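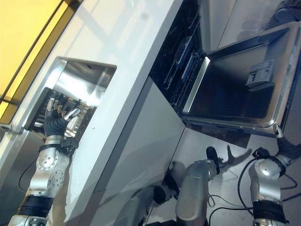
Dishwasher loading trials, Ivix two-armed kit, Jastismont test kitchen

Progress report to the Fakereck Fund, second reporting period

The grant supports an independent review of the Ivix household kit as offered to assisted-living operators. During this period the kit was installed at Jastismont and the first block of kitchen trials was completed. A total of 557 trials were logged against a target of 300. Setup took two weeks longer than planned, and the remaining schedule has been adjusted to absorb the delay.

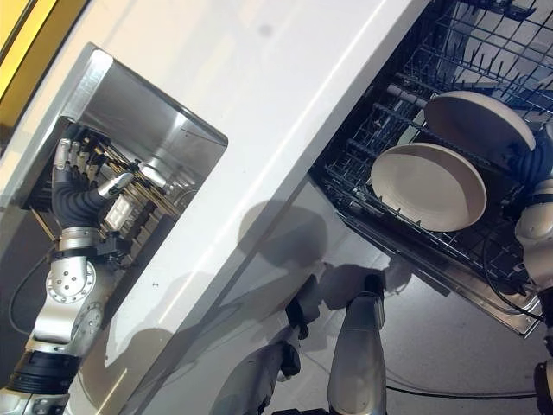

Trials were divided between plates and utensils. Results for plates are sufficient for the interim tables. Results for utensils are less consistent, and the review team has asked the supplier for revised grasp settings before the next block begins in March.

The hands supplied with the kit were inspected at the start and end of each shift. Wear on the fingertip pads is recorded in a separate log.

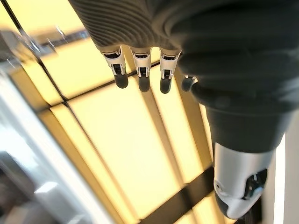

One replacement set of pads was purchased at a cost of $3,389, charged to the equipment line. No further purchases are expected under that line. The service contract with Lindsay covers remote support and one site visit, which has not yet been used.
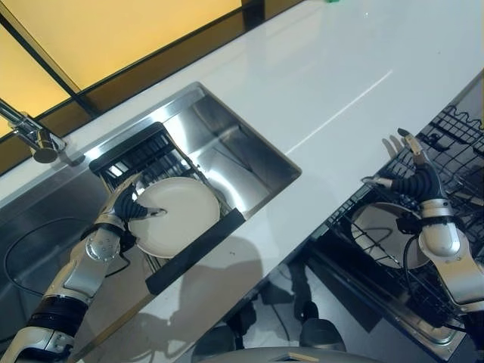 Transfer between the sink and the dishwasher remains the main task for the coming period. Operators have told us it is the chore they would most like to hand over. Both arms have a part in the layout under review, with the left hand holding a plate upright in the sink rack and the right hand over the open dishwasher. Cable routing will be reviewed as well, as a cable hangs from the right hand across the front of the second plate.

We request approval to move $2,000 from travel to technician hours. The draft buyer's guide will follow with the next report.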